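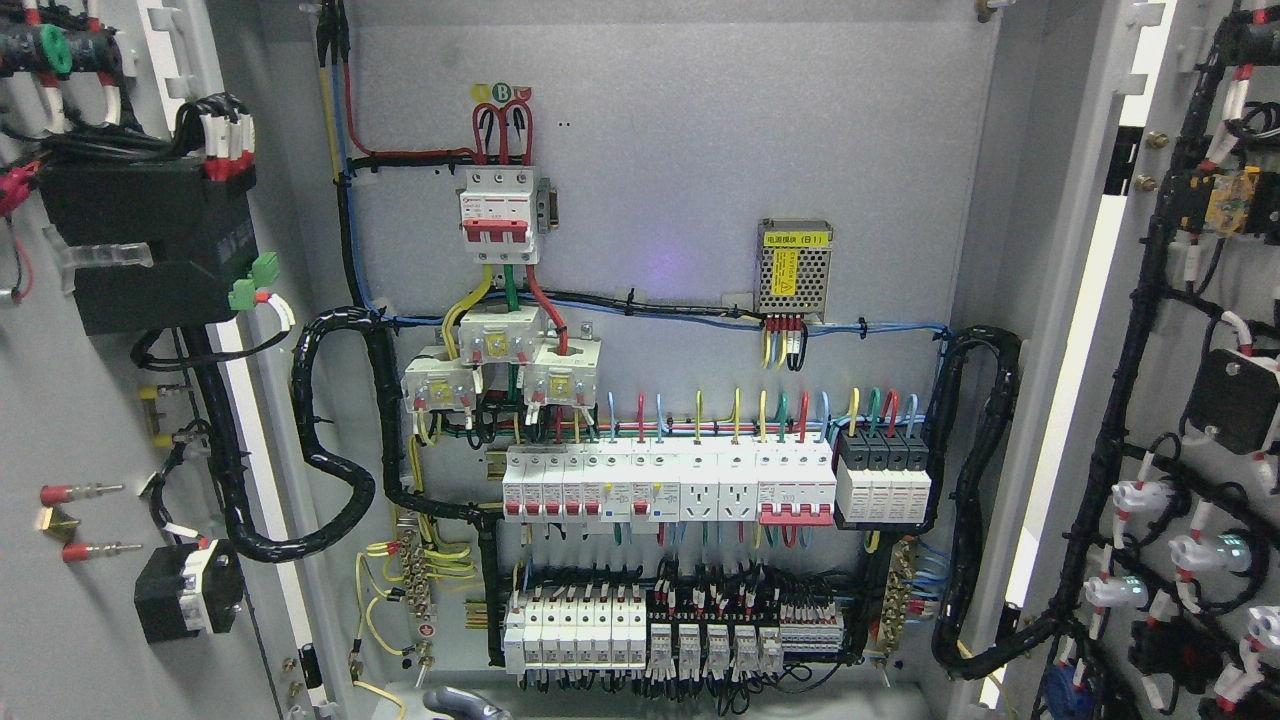

4. Scouring the fleece: what we did at Elanside and how we went about it

In the previous section we set out why we wanted to work with the coarse hill fleece that comes down to Elanside each summer, and it may help to say at the outset of this one that very little of what follows would be called new by anyone who has spent their working life beside a scouring bowl. The washing of raw wool in a string of warm baths, each a little cleaner than the last, is an old and well-tried business. Our interest was a narrow one. We wished to learn how far the heat and the detergent could be brought down before the wool began to suffer for it in carding, and whether the answer differed for a fleece that carries a good deal of kemp and vegetable matter and comparatively modest amounts of grease.

4.1 The wool as received

Fleeces were taken from a single clip and stored in open-weave sheets in the upper loft, where the air moves freely and the wool does not sweat. We had hoped to have everything graded by the end of May, but shearing was held up by a wet spring and the last sheets came in a good deal later than planned. Grading was carried out by Gwawr Watkins, whose hands are far better at this than any instrument we could have afforded, and she put aside the britch, the belly wool and anything badly stained with marking fluid. What was left was opened gently by hand over a slatted table so that loose sand and dung could fall through. We would urge anyone repeating the work to take their time over this stage. A fleece that goes into the first bowl still tightly locked will come out of the last one with dirty tips, however kindly the baths have been managed, and a good many of our early lots were spoiled in exactly that way before we learned to slow down.

Each lot weighed 1000 g after opening. We settled on this weight after some experiment with larger ones, which packed down at the bottom of the bowl and had to be moved about so much that they felted. From every lot we drew small locks at random for grease and suint determination, and these were kept in stoppered jars in the dark until they could be dealt with.

Raw wool carries three sorts of unwanted matter, and it is worth keeping them apart in one's mind because they leave the fibre in quite different ways. The suint, being the dried sweat of the sheep, is largely made up of potassium salts and goes into plain water readily enough. The wax will not move until it has been softened by warmth and taken up by a detergent. The dirt proper, by which we mean soil, skin flakes and dust, is for the most part held in place by the wax, and so it tends to let go when the wax does, although the finest particles are inclined to settle back on the fibre if the liquor is allowed to stand. Seeds and burrs are another matter and scouring does next to nothing for them; we left them for the card.

4.2 The baths

We worked with four bowls in a row, with the wool lifted from one to the next on a perforated tray and passed through a lightly weighted squeeze roller in between. The first bowl held water only and was there for the suint. The second and third held the detergent, and the fourth was a clean rinse. Water travelled in the opposite direction to the wool, as is the usual custom, so that the rinse from one lot topped up the bowls before it for the next. It does sound fussy when written down, but after a morning or two the rhythm of it becomes second nature, and it spares a great deal of water.

The detergent was Davden, an alcohol ethoxylate preparation sold to us as a liquid, which we chose chiefly because it gave very little foam and because it could be used without alkali. Many mills still add soda ash to the second bowl, and there is no doubt that it helps with a heavy, waxy fleece. Wool is a protein fibre, however, and does not thank one for alkali and heat together: it yellows, it grows harsh, and at worst the scales are damaged to the point where the yarn loses strength. With so little grease to shift we felt we could do without it, and we carried on without it for the whole of the main series. A short side series with soda ash is reported in the appendix for readers who would like the comparison.

Heat was the variable we cared about most. We ran the detergent bowls at a hot setting, which was close to ordinary mill practice, then at a warm setting a little above the melting range of the wax, and lastly at a mild setting just below it. Twenty lots would have been a comfortable number at each setting, but the late clip left us short, and in the end we scoured 20 lots at the hot setting, the same at the warm, and were obliged to make do with fewer at the mild one. The unevenness is a pity and we have taken account of it in the statistics.

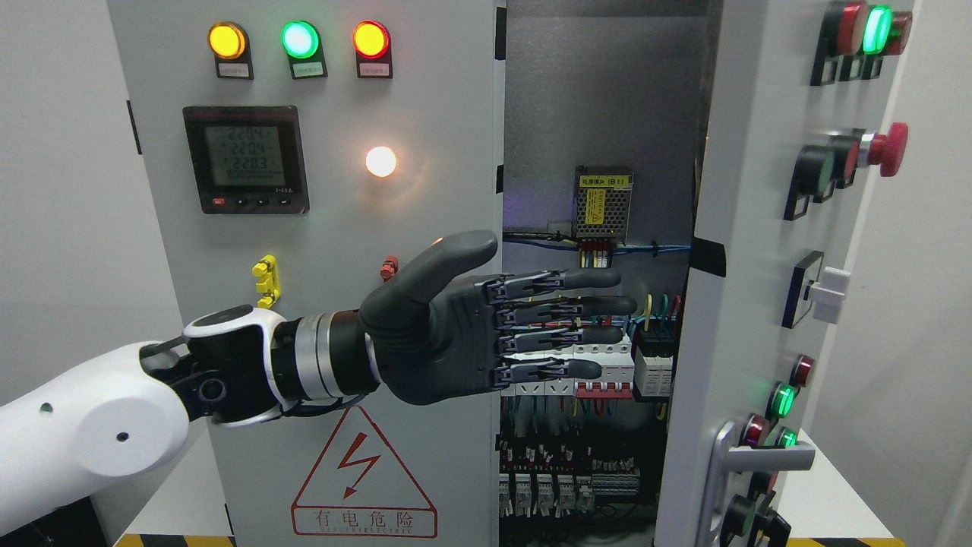 Figure 4. Open electrical control cabinet, with robotic hand.

Time in each bowl was held the same throughout, and so was the handling, in so far as handling ever can be. Carys Jenkins worked the tray for every lot in the main series, always with the same slow press and lift, and was careful never to drag the wool sideways through the liquor. Felting comes of movement more than of anything else. Hot water by itself does surprisingly little harm in this respect, and cold water, suddenly met, does rather a lot, so we kept the fall in temperature between the third bowl and the rinse as gentle as the plumbing would let us.

After the last squeeze the wool was spread on mesh racks in a slow current of warm air. We turned it once. We tried to bring every lot to the same regain before it was weighed, since a kilogram of wool can take up a most misleading quantity of moisture on a damp Welsh afternoon and still feel perfectly dry to the fingers, and for this purpose the racks were left overnight in the conditioning room with the door shut.

4.3 Grease, colour and length

Residual grease was found by solvent extraction of conditioned locks in the ordinary way, and is given throughout as a percentage of the clean dry weight. Two extractions were made from every lot, and where they disagreed by more than we liked, a third was made and the odd one put aside. Ash was determined on separate locks. Colour was read on carded pads behind glass, and we report yellowness only, as the brightness readings were thrown about by the dark kemp fibres and we could not honestly place much faith in them.

For fibre length we were kindly allowed the use of the comb sorter at Kanagaratnam, where the staff put up with a great many envelopes of wool and returned the results with admirable patience. The length figures matter more than they may seem to. If scouring has entangled the fibre, the card has to pull it apart again, and the breakage shows as a shortening of the mean and a fattening of the short end of the diagram. A scour can look splendid on the rack and still have done its damage, so we would not judge one by eye or by grease content alone.

4.4 The spent liquor

The first bowl gave a brown, salty liquor with a strong smell of sheep, and we kept it apart from the others. There is a long tradition of putting suint water on the land for the sake of its potassium, and two neighbouring growers were glad to have it for their grass. The detergent liquors were let down into a settling tank, where the heavier soil dropped out by morning. Over the whole of the work we used roughly 4000 litres of fresh water, counting the trial lots and the washing down of the bowls, and by far the largest part of it went to the rinse.

We made an attempt at recovering wax from the second bowl with a Ramumura separator, a small disc machine meant for dairies, and should like to record that it was only a partial success. The cream that came off was pale and pleasant to handle, but it carried a good deal of water and fine dirt with it, and the amount of wax in a hill fleece is so modest that the labour could hardly be justified. A mill handling finer wools would very likely come to another view. The separator also wanted its feed hotter than our mild setting, so that the liquor had to be warmed again before it could be run, and a part of the fuel we had been so pleased to save at the bowls was spent after all at the tank.

4.5 A few remarks on judging when a lot is clean

We are often asked by hand spinners how they are to know when to stop, having neither solvent nor balance to hand. A little grease left in the wool does no harm and a good deal of good, as it keeps the fibre supple and helps it to slip on the card. Wool scoured until it squeaks will fly about with static and break. Our own habit at the bowls was to draw a lock from the middle of the tray, press it dry in a white cloth and look at the tips, then roll it between finger and thumb once it had cooled. Tacky wool went back to the third bowl. Wool that was merely soft was let through, and most of the lots we judged in this fashion were later found by extraction to lie comfortably within the range that carders prefer. The lots that fell outside it are marked in the tables of the next section.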